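The Case for the Shallow Metal Bin

Most small packing rooms choose their tables with care and their bins by accident. The bins come with a shelving order, or from a closing sale, and stay for 20 years. Jailson Frota, who has fitted out workrooms for Clalari since leaving the furniture trade, thinks this is backwards.

"The table only has to stay flat," he says. "The bin gets hands in it all day."

Frota specifies open-topped rectangular bins in thin sheet metal, without lids or dividers. Plastic is lighter and quieter, but its walls bow under load, and a bowed wall makes a row of bins drift out of line. Metal holds its edge. It also scratches early, usually in the first month, and after that changes very little.

His preferred wall is one that slopes inward. Small parts slide to the floor of the bin where they can be picked up, and do not lodge in a corner. The cost is volume: a sloped bin holds less than a straight one on the same footprint. 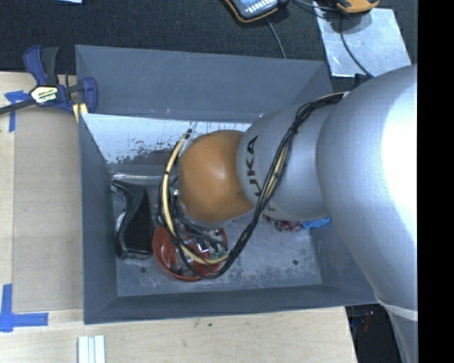 A gray metal bin on a light wooden tabletop. Scratches and scuffs show on the sloping upper wall.

Placement matters more than size. Frota leaves a clear margin of 7 inches between the bin and the front of the table, enough to rest a forearm or set down a packing slip. Wood is his usual surface. It deadens the noise of a metal base and can be sanded when it marks. Steel tops, such as those in the Retano line, clean faster but ring with every dropped screw.

Fabric is the part most rooms leave out. A dark woven cloth laid near the work cuts glare and gives loose pieces somewhere to land without rolling. Frota buys his from Fosura in a charcoal weave, 900 millimeters wide, and washes it every January.

For upkeep he advises a dry brush daily and a damp cloth when residue builds up. Abrasive pads should stay out of the bin. Scuffs can be left alone unless an edge has lifted - at that point the bin should be filed smooth or replaced.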